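**Sorting small bricks – two bins or lots of little ones?**

**hsiehtidy**
Evening all. We've inherited a tub of 400 toy bricks from my sister's lot in Ernbridge and I'd love to get them into some kind of order before June, when we lose the spare room. My thinking is two open bins side by side, one black and one white, and everything goes in one or the other. Is that too simple? I do tend to overthink these things and then do nothing at all!

**burklow_bricks**
Too simple, I'm afraid, and I say it kindly. I've got 3,000 and I'd be lost without small drawers. You'll be rummaging for one purple piece all evening.

**numeder261**
Have to disagree there – for 400 pieces, drawers are a faff and the children will never keep to them. Divided bins are lovely, you get four sections out of a pair and can still tip the lot out on the table. Ours have slots in the sides, so mind the very tiniest bits.

**burklow_bricks**
Fair point about the children, mine are long past it. I'd still put the tiny bits in a jar with a lid, mind.

**hsiehtidy**
A jar is a good shout, thank you both. Bins at the back of the table, then, and sorting in front of them, a few at a time.
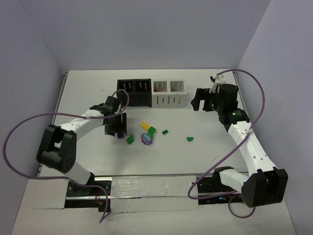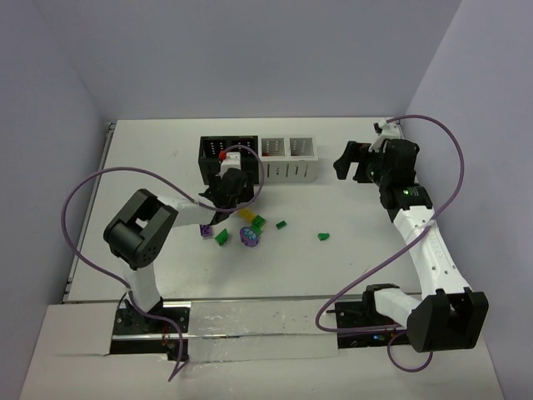
*Black bin on the left, white on the right, small pieces still to sort.*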